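4. Purchases Made Before the Birth

4.1 What was counted

The 219 households in the Seidel sample logged 1601 purchases between enrollment and the birth of the child. Parents entered each item in the Stidar diary on the day they bought it, with the price, the store, and a short note on why they wanted it. Gifts were logged on a separate page and are left out of this section. So are medical costs, which most households had been tracking long before they joined us and which several had recorded in a different form.

An item counted as one purchase if it was sold as one unit. A pack of plain bodysuits was therefore a single entry, and so was a crib sold together with its mattress. This follows the rule used by Engelhardt and Grube in their earlier work on nursery spending, and it keeps our counts close enough to theirs to compare. It does understate clothing, where multipacks are common, and readers should keep that in mind when looking at the totals by category.

Groceries and small household goods were logged only when the parent wrote that they had been bought on the same trip as something for the baby. Many trips were mixed in this way. A parent would go out for crib sheets and come home with dinner, soap, and a hat with ears on it. 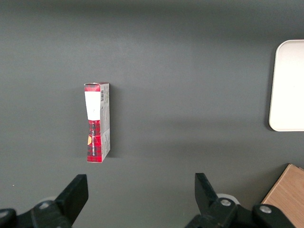
Figure 1. Narrow cardboard box, standing upright, with a white label panel above a red tartan section.

4.2 The first item

We asked each household to mark the first thing they had bought for the child. Clothing was the most common answer by a wide margin, and within clothing it was nearly always one small garment, not a set. Larger items such as strollers and car seats were seldom first. When they were, an older sibling's had usually worn out, or a store was closing and the price was low.

The notes on first items are longer than the notes on anything else in the diary. Parents named the store, who was with them, and often how far along the pregnancy was. Those who had been through fertility treatment wrote the most. Several had bought the first garment before a test result was in and then put it in a drawer, unwashed, with the tag still on. Others had a firm rule against buying anything until a certain week. Both groups mentioned luck, and both seemed a little embarrassed to have done so.

Garments with a printed joke or saying were bought early and worn seldom. At the follow-up visit in July, parents were asked which clothes had been used in the past week. Plain items with zippers came up again and again. The joke garments were kept for visitors and photographs, and a number of them had been outgrown by the time anyone thought to put them on the baby. Few parents regretted the money. One mother wrote that hers had been worn for a single afternoon and that she would buy it again.
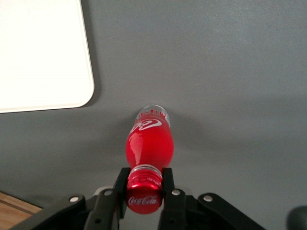 Figure 2. Red Coca-Cola bottle lying on its side, with part of a white board behind it to the left.

4.3 Who chose and who paid

In households with two parents, the diary had a box for who picked the item out and another for who paid. The two did not always match. Furniture was mostly chosen together after some discussion. Clothing was chosen by one person, often on the way home from somewhere else, and shown to the other afterward. Grandparents appear in the notes far more than we had expected, mainly as people whose advice on blankets was being politely ignored.

Secondhand purchases were handled the same way as new ones. Most came from the Jadeo exchange, where parents hand in bags of outgrown clothing and pick from what others have left. A bag taken from the exchange was entered as one purchase at the price of the entry fee - a weak point in the data, as a single bag could dress a child for a whole season.

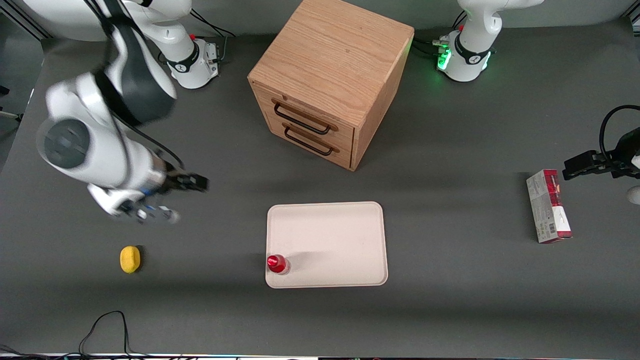
Price alone did not predict whether an item was still in use at the follow-up. The Kaltolix bottle warmer was among the more expensive small items in the diary, and it was either used every night or given away within weeks. Parents who kept it had a fixed feeding time. Wipe warmers, shoes, and newborn mittens did poorly at every price.

4.4 Limits of the diary

All entries were made by the parents themselves, and some were plainly filled in late. Three households logged everything on one evening, from memory and a pile of receipts. We kept their totals but dropped them from the timing analysis. Rosemarie Engelhardt and Dirk Grube, who each coded the notes without seeing the other's work, disagreed most often on whether a purchase had been planned. Where they could not settle it, the item was coded as unplanned.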